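## How does a robot learn to pack a box?

You learned to pick things up by trying it many times. A robot needs lots of tries too, but it can borrow them from people.

At Adier, Jayson Samonte holds a gripper in each hand. A gripper is a tool with two fingers that open and close. He uses them to move snacks and packets while small cameras record everything. One turn, from start to finish, is called an example.

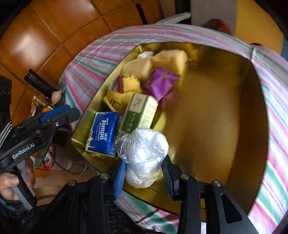

Soft things are tricky. Squeeze a bread bag too hard and it gets squashed. Hold it too loosely and it falls - so the computer needs to see many kinds of grabs.

Jayson's team records 200 examples a day. They have 1105 so far and want 3000. A computer program then studies them and looks for patterns, like where the fingers go before they close.

**Try it:** Pick up a sock with two spoons. Count how many tries you need.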